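Baskets With Work Left in Them

Valentin Dumitrescu buys old wicker in Clislow, mends what he can and sells most of it on. He has done it for 2 years, and in that time 200 baskets have gone through his shop. Picnic hampers come in the most. Bread baskets are second, and nearly all of them need a new rim.

He has a few rules for anyone bringing a basket home. Keep it away from a radiator. Brush the dust out with a dry paintbrush before any water goes near it. If a strand has snapped, leave the broken end alone until someone can weave a new one in beside it - glue makes the next repair harder.

A basket also needs a place to stand, and most people give it the floor. 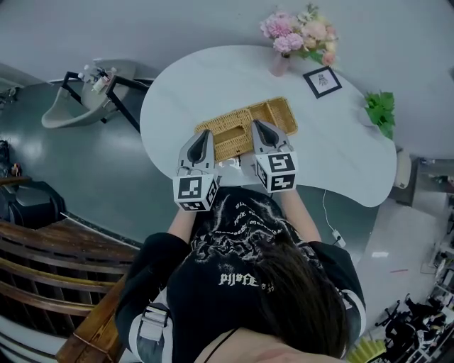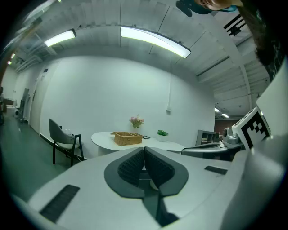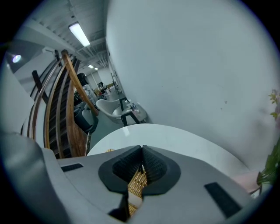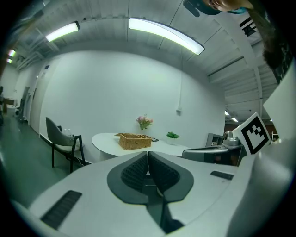
Dumitrescu would like to see more lidded baskets on tables, where people use them. In a shared room they hold the small stuff that otherwise spreads out: pens, keys, chargers, sugar packets. A light tan one on a white oval table, with a vase of pink and white flowers behind it, has enough color to stand up to a bare wall. It also leaves plenty of tabletop free. His advice is to keep the vase close but refill it at the sink, as a wet base will stain wicker in a season.

Lids are the weak point. Marius Matei, who weaves for Dumitrescu in August when the shop is busiest, checks the hinge first on every basket. Many are only a loop of cane, and the loop dries out and cracks. He soaks a fresh length until it bends without creaking, passes it through twice and tucks the tail inside. The old loop goes in a jar so he can match the thickness later.

The shop doesn't take in painted baskets. The paint fills the weave, and stripping it costs more than the basket did.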